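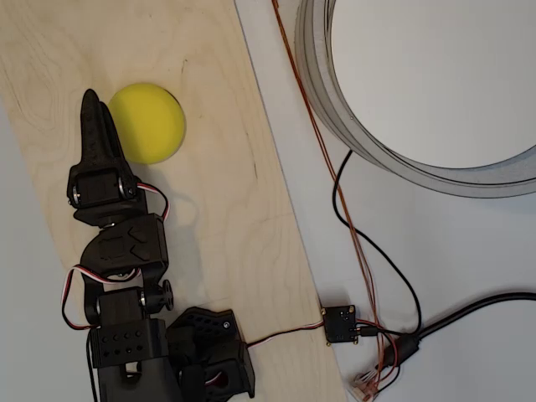 Small black robot arm with its gripper beside a yellow foam ball, on a plywood board.

Clirnora recalls gripper cables on Dello desktop arm

PRURNAMSIDE, April – Clirnora is recalling the gripper cables on 398 Dello desktop robot arms after four customers reported that the gripper closed without a command. Two of them had pinched fingers. The fault is in a crimped connector that can lose the signal when the wrist turns.

Owners should unplug the arm and stop using it until the cable is replaced. Free replacement cables will ship from the Mustonen warehouse and may take up to 4 weeks to arrive. Arms with a sealed connector are not affected.

Shares 2 | Comments 0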